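How to Bring a Pair of Robot Arms Into a Small Workplace Without Losing Your People

I've been putting off writing this one for a while, mostly because every time I sat down to do it somebody at Gandari would show me a better way of doing a step I thought I had finished with. So take it as the way we do it now, in our third workroom, and expect that I'll be back in July with corrections.

We sort, set up and pack kitchen display sets for rental homes. It's light work but there is an awful lot of it, and by four in the afternoon everybody's wrists know about it. When the arms came in, the first question from the floor wasn't about the machines at all. People wanted to know whose job was going. Please answer that one before you unpack a single bolt, and answer it in writing. We promised that all 13 people would keep their hours, and we wrote down which tasks would move and what each person would pick up in exchange.

Step 1. Let the people who do the job write the task list.
Hand out paper and ask everyone to write down what their hands do in an ordinary hour. We ended up with 26 separate motions, several of which I, as the supervisor, had never heard of! Olumide Fashola, our longest-serving packer, had a little quarter turn he gave every plate to check the rim for chips. No drawing would have told us that, and we'd have lost it on day one.

Step 2. Pick the dull reaches first.
Go through the list together and mark what people would happily give away. Ours gave up the long stretches across the table and the endless setting down of plates. They kept the inspecting, the wrapping and anything with a thin glass stem. Let them keep what they want to keep for the first couple of months, even if the arm could manage it. You can always come back to it later, when everyone is less nervous (you included).

Step 3. Give each arm a named partner.
One person per arm per shift, with their name on the board. The partner starts it, stops it and has the last word on whether it runs. Pay for the extra responsibility, please. We added it to the wage sheet from the first week, and I'm sure that did more for the mood in the room than all my cheerful speeches put together.

Step 4. Lay out the table with the partner standing there. 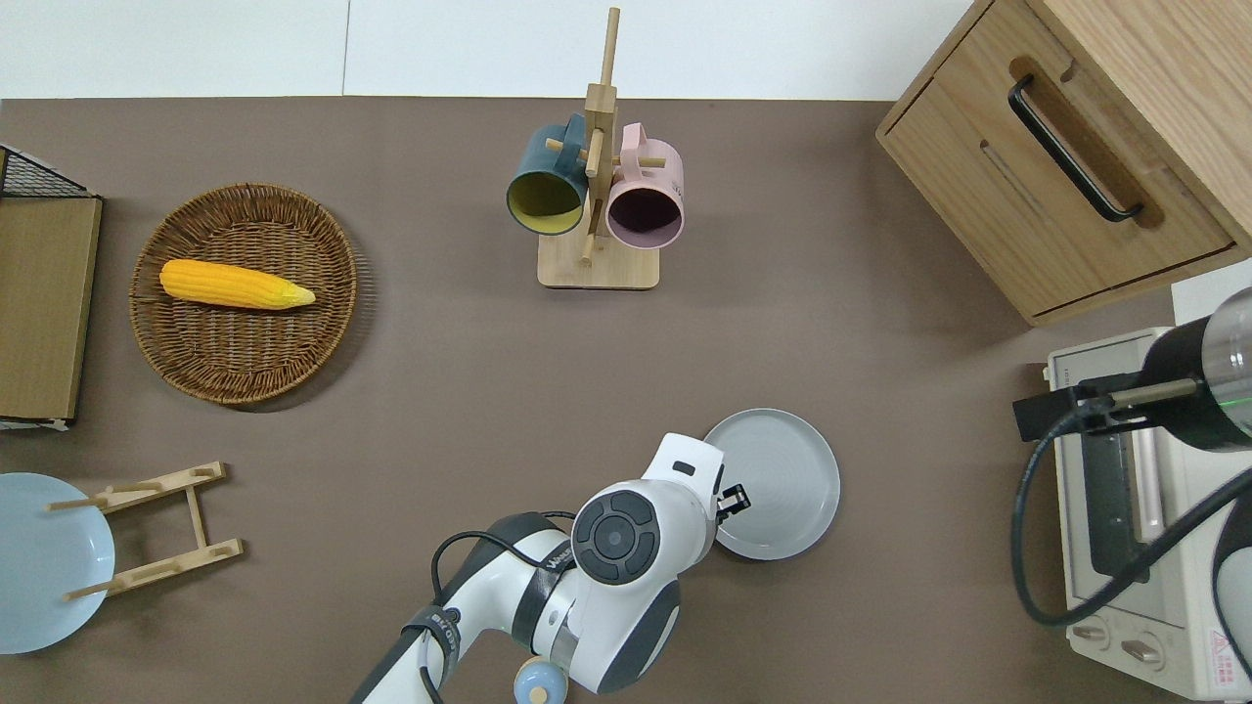 Table layout is where I see new teams rush, and it's the step I'd spend a whole morning on if you can spare it. Start with the pieces that stand tall and work down to the flat ones, asking the partner at each stage whether they can still get a hand in comfortably. Our mug tree goes toward the back, with the teal mug and the pink one already on their pegs, and the wicker basket with the corn sits off to the left, leaving the gray plate in front where the gripper can come down to its rim. Look at your cables too while you're at it, and trace each one with the partner before you agree on the final places. Then mark the places with tape and leave them alone for a full week, however much you itch to improve them.

Step 5. Run slow and talk out loud.
For the first two shifts, keep the speed at the lowest setting and have the partner say what they see. Write it all down, grumbles included. Oluf Kárason filled most of a notebook this way, and his notes became our training sheet.

Step 6. Rotate, and keep the old skill alive.
Every person should still pack a full set by hand once a week. It keeps the eye sharp, and it means a stopped arm is a nuisance and the orders still go out.

If you try this in your own shop, send me your task list when it's done. I'd love to see how it compares with ours, especially the odd little motions at the bottom of the page.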